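3.2 Wrist camera and test object

The arm was assembled on a shared bench at the Andov workshop and runs on a Benix control board. We logged 2000 grasp attempts with a single red cube on a plain white surface – Figure 2 gives the wrist camera's view with the jaws open and the cube still ahead of them. Both fingers carry textured pads.

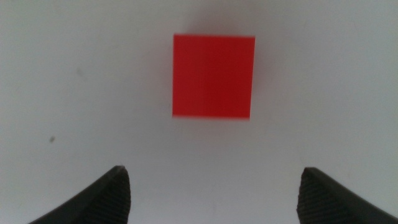 Figure 2. Wrist camera view during approach.

Frames were stored for all attempts, and 46 were dropped for missing joint data.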